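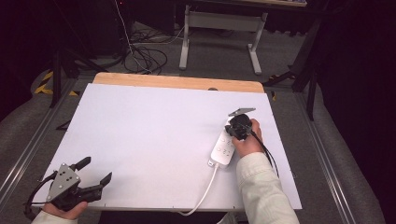

Misness revê as regras para extensões elétricas e cabos nos postos de trabalho

Domingo, 17 de julho de 2022

A Misness publicou a segunda versão da sua norma interna sobre extensões elétricas e cabos em postos de trabalho. O documento aplica-se aos escritórios, às salas de ensaio e às oficinas ligeiras da empresa e substitui o texto em vigor desde abril. A redação esteve a cargo de Ghazala Bajwa, responsável pelas instalações elétricas, com revisão técnica da consultora Segers.

A norma abrange blocos de tomadas móveis com cabo e ficha, do tipo corrente em secretárias e bancadas: corpo branco retangular, cantos arredondados, quatro tomadas redondas. Ficam de fora as calhas fixas à parede e as caixas de pavimento, que continuam sujeitas às regras gerais do edifício.

A principal alteração diz respeito à posição do bloco. Na versão anterior, admitia-se a colocação no pavimento, desde que fora das zonas de passagem. O novo texto passa a exigir que a extensão fique apoiada no tampo ou fixada à estrutura da mesa, com as tomadas acessíveis sem deslocar o mobiliário. Nos pavimentos com alcatifa, a colocação direta no chão deixa de ser permitida, mesmo a título provisório.

O cabo de alimentação deve descrever uma curva larga entre o bloco e a aresta da mesa e descer junto a uma das pernas. São proibidos os nós, as dobras apertadas e a passagem sob tapetes. Os troços enrolados têm de ser desfeitos antes da ligação à corrente. O excesso de comprimento é recolhido numa bandeja sob o tampo — solução já instalada em 16 postos do piso inferior.

A corrente máxima por bloco mantém-se em 16 A, valor que não pode ser ultrapassado pela soma dos equipamentos ligados. Não é permitido ligar uma extensão a outra. Os postos que necessitem de mais tomadas devem pedir um ponto fixo adicional, através do formulário habitual, com indicação da potência prevista.

O texto trata ainda dos cabos de dados e de sinal. Os cabos soltos atrás das mesas passam a ser agrupados por função, com abraçadeiras reutilizáveis, e identificados nas duas extremidades. Os de alimentação seguem por um percurso separado. Nas salas onde existam tripés ou perfis de alumínio junto ao chão, os cabos não podem cruzar a passagem entre esses elementos e a mesa sem calha de proteção. A fita amarela e preta serve apenas para assinalar limites no pavimento e não é aceite como meio de fixação de cabos.

O levantamento que antecedeu a revisão incidiu sobre 68 postos de trabalho. Segundo Kobe Wouters, engenheiro da Segers, mais de oito tinham a extensão pousada na alcatifa, atrás da mesa, em locais de difícil acesso para limpeza e inspeção. «O defeito mais frequente é de arrumação. O material, em geral, está em bom estado», afirmou. A consultora recomendou a substituição dos blocos com a ficha deformada ou a bainha do cabo danificada.

A verificação passa a ser visual e periódica. Inclui o estado do corpo, das tomadas, da ficha e da entrada do cabo, bem como a legibilidade das marcações junto às tomadas. O bloco é desligado da parede antes de ser manuseado e examinado sobre uma superfície plana, clara e seca. O resultado fica registado na ficha do posto, com a data e a rubrica de quem o examinou. Os blocos rejeitados são retirados de serviço no mesmo dia.

Divya Pillai, do serviço de compras, indicou que não haverá mudança de fornecedor e que as bandejas em falta serão encomendadas por lotes, começando pelas salas de ensaio. As oficinas ligeiras têm um prazo próprio, a acordar com os responsáveis de cada área.

A norma está disponível na rede interna da Misness. As dúvidas sobre a sua aplicação devem ser dirigidas ao serviço de instalações elétricas.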